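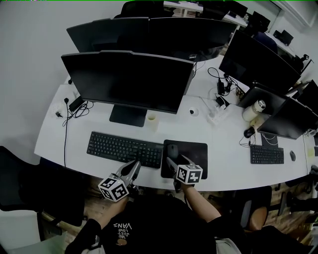

Last updated: Jan 29, 2020

Went into the shared office in Estham to see the new desks everyone has been raving about. I have some doubts. Thread.

The pitch from Stestis, who fitted the place out: one long curved white desk is supposed to make people talk to each other more. I've worked at three curved desks in my life. People put on headphones at all of them.

And then the monitors go in. Big black ones, back to back with whoever sits across from you. So much for the open feel. You get a lovely view of the rear of somebody else's screen and its stand.

My main gripe is cables. A white desktop hides nothing. One power adapter with its black cables in a heap looks like a bird's nest on a bedsheet. Put a second adapter and a second bundle farther along and you've got a theme.

The desk does have a cable grommet. Small, round, white, quite neat. Meanwhile there's a long cable going over the left edge and down toward the floor. I've seen this in every office I ever worked in. The hole is never where the plug is.

Power strips up on the desktop too. White, so I guess they match? I'd still like to know why a desk this size can't have sockets underneath. I asked Stestis. They sent me a brochure.

The brochure says "clutter-free by design." It also lists a cable tray as an extra, at $200 per seat. So clutter-free by design, if you pay again after the design.

Somebody will reply that it's only cables, get over it. Fine. Try wiping down a desk with adapters lying all over it. You end up cleaning a strip in front of the keyboard and calling it a day.

Curves cost you space as well. Keyboard goes in at a slight angle, mouse pad goes to the side of it, and your coffee ends up in the gap by the monitor stand. A small cup fits. I drink from a mug the size of a flower pot, so I'd be out of luck.

In fairness — the surface seems decent. It didn't wobble when I leaned on it, and I leaned on it pretty hard. The rounded front is easier on the forearms than the square edge I have at home.

I'm less sure about the color. Ask again in September, when it's had a few months of black mouse pads and sleeves dragged across it. Niltby put white desks in two years ago and theirs have gone the shade of old piano keys.

Mkhize is supposedly ordering the same setup for more than 18 people. If anyone there is reading: get the trays in the first quote, and make them show you where the sockets go before you sign anything.

Would I work there? For a day, sure. I'd bring my own zip ties.

Yes, I do own a label maker. No, I won't be taking questions on it.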